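Bridport Teleoperation Workstation
Operator Manual, issue 17/07/2018

Section 4. Recording a task by remote control in the simulator

4.1 Purpose

Section 4 covers recording a two-arm task with the hand controllers in the simulator. Recording on the physical arms is covered in Section 6. Complete the installation in Section 2 and the controller pairing in Section 3 before starting.

A recording made in this section is called a demonstration. One demonstration holds one attempt at one task, from the start pose to the end marker. Attempts are never joined together in one file.

4.2 Before you start

1. Close any other program that uses the hand controllers.
2. Start the Zaltside simulator and wait for the status lamp in the toolbar to turn green.
3. Start the Nernitz recorder. It connects to the simulator on port 3636. If the port has been changed at your site, enter the new number under Settings > Link.
4. Open the task list and select a task. The room and its furniture load first, the robot last.
5. Check that the three view tabs – Body, Left wrist and Right wrist – can all be opened.

Note: The first load of a room is slow. Do not press Reload while the progress bar is moving.

4.3 Checking the body view

The Body tab follows the torso of the robot. When the torso is turned or leaned, the horizon in the view tilts with it. Operators used to a fixed view should practice reaching in the tilted view before recording.

1. Open the Body tab.
2. Confirm that both arms and both grippers are in view.
3. Confirm that the furniture named in the task sheet is in view and within reach of at least one arm.
4. Move the right controller slowly toward the work surface. Stop short of the objects.
5. Hold the other arm clear of the furniture.
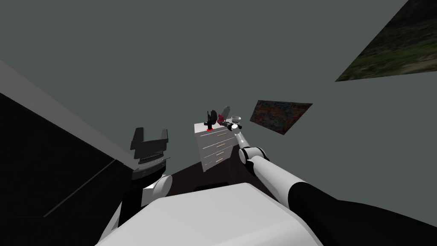 Figure 4-1. Body view with the torso tilted. Right gripper at the top of the dresser, left gripper raised.

Judge distance by moving the gripper a little from side to side and watching how it passes in front of the objects behind it. A gripper that looks level with an object in the Body tab may still be well short of it.

CAUTION: Do not drive a closed gripper into furniture to find its surface. The simulator will push back through the arm model, and the joint values in the recording will contain a spike that the training tools cannot remove. Discard any attempt in which this happens.

If one of the arms is missing from the view, press Home on both controllers and repeat the check. If it is still missing, unload the robot and load it again from the Robot menu. Reloading the room alone does not reset the arm model.

4.4 Setting the controller scale

The scale sets how far the gripper moves for a given movement of the hand. It is stored per operator profile and is written to the header of each demonstration.

1. Open Settings > Motion.
2. Enter a scale value. The factory value is 500, at which the gripper travels half as far as the hand.
3. Lower the value for close work among small objects.
4. Press Apply. The arms freeze until both triggers are released.
5. Release both triggers, then squeeze them again to resume.

Note: Do not change the scale in the middle of a set. Demonstrations of one task recorded at different scales are accepted by the recorder but are sorted into separate groups by the Msimang converter.

4.5 Checking the wrist views

Each wrist view is fixed to its gripper and moves with it. The palm runs along the bottom of the view and the fingers rise from it. Whatever lies beyond the fingers depends only on where the wrist is pointed. A view that shows a plain background is normal if the gripper faces a bare area.

1. Open one of the wrist tabs.
2. Release the trigger fully so that the fingers spread.
3. Check that the tips of both fingers are in view.

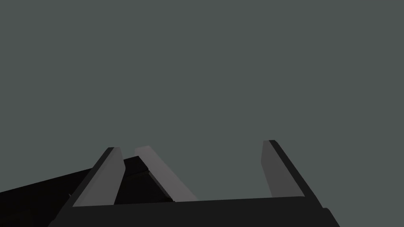
Figure 4-2. Gripper view, fingers open, against a plain background.

4. Squeeze the trigger slowly to half travel, hold it, then release it. The fingers must follow without steps.
5. Turn the wrist a small amount in each direction. The palm and the base of the fingers must keep their place in the view while the background changes.
6. Compare the view with the one taken before the wrist was turned. Other parts of the robot may come into the view or leave it, but the open gap between the fingers should look the same for the same trigger position. 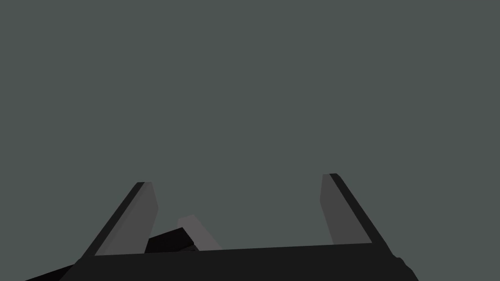

7. Repeat steps 1 to 6 for the other wrist.

If the palm shifts in the view when the wrist turns, the view is attached to the wrong link. Open View > Attach and select the gripper base of the same arm. Fault code 297 in the message line means the link name was not found in the robot file.

Note: A plain background gives the operator no cue for distance or speed. Use the Body tab to bring the gripper near the object and change to the wrist tab for the last part of the reach only.

4.6 Recording the demonstration

1. Press Home on both controllers and wait for the arms to stop.
2. Press Record. The recorder sounds one tone and the border of the active tab turns red.
3. Carry out the task at a steady pace. Short pauses are allowed. Long pauses teach the robot to stop at the same place.
4. Keep the unused arm still. Small drift in that arm is recorded like any other motion.
5. When the task is complete, open the gripper, back it away from the object and press Mark End.
6. Enter Keep or Discard.

All three views are stored whether or not their tabs were open. Changing tabs during a recording has no effect on the file.

CAUTION: Do not close the simulator between Mark End and the Saved message. The views are written last and will be lost.

4.7 Faults during recording

Fault 651, link timeout. The recorder has lost the simulator. The attempt is discarded. Restart the recorder first – the simulator can be left running.

Arm moves in the opposite direction to the hand. The controllers are swapped or the operator has turned around since pairing. Repeat Section 3.4.

Gripper fingers do not close fully. Check for an object between them in the wrist view. If none is present, recalibrate the trigger under Settings > Triggers.

Object falls during the reach. Enter Discard and reload the room. Do not pick the object up and continue unless the task sheet asks for recovery attempts.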